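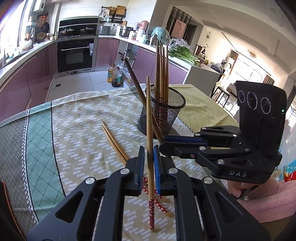
Questions about winter tires and tire storage

When should I change to winter tires?
Please don't wait for the first snow. When the mornings stay below 45 degrees for a week, the rubber of a summer tire becomes hard and the car needs a longer distance to stop. In our area most drivers come to us in late fall and change back in March.

Can I use only two winter tires?
We don't mount them this way at our Unska shop. If only the front wheels have good grip, the rear of the car can slide out in a curve, also at low speed. Four tires of the same type is the only set we will put on.

How deep should the tread be?
The law gives a minimum, but for snow this minimum is too little. We recommend 5/32 of an inch or more. You can measure it with a small gauge, which we sell at the counter, or ask us to check it while you wait. The check is free.

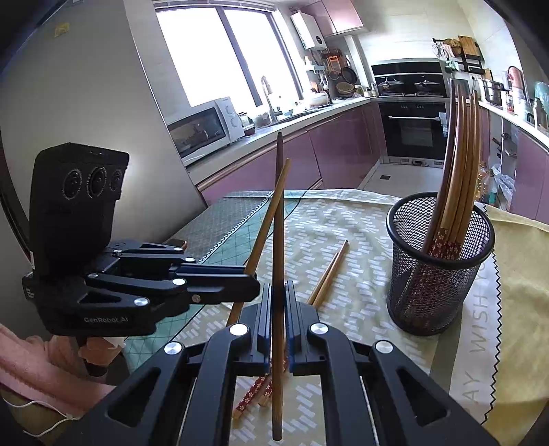
Measure in several places on each tire, because the inside edge often wears faster than the outside. If you see a big difference between the edges, the alignment of the wheels should be checked before you buy new tires.

Do I have to pay for storage the whole year?
No. Storage is paid per season, and one season ends when you come for your next change. The tires are washed, marked with your customer number and kept in our Nander hall, away from sunlight. Your number is on the receipt. For example, if the receipt says 3780, please tell us this number when you call.

I lost my receipt. What now?
We can find your set with the license plate. If you have changed cars since the last visit, write the old plate in your message too.

Are all-season tires enough?
For a driver who stays in the city and can leave the car at home on a bad day, they can be enough. For the road over Shevchuk hill we don't advise them, as it is steep and it is plowed late.

Do I need to tighten the wheels after the change?
Yes, after the first 50 miles. Come by without an appointment and we will do it in a few minutes.

Who can I ask if my question is not here?
Write to Lempi Miettinen at the service desk. She answers in English and Finnish, usually on the next working day.

Last updated 19th May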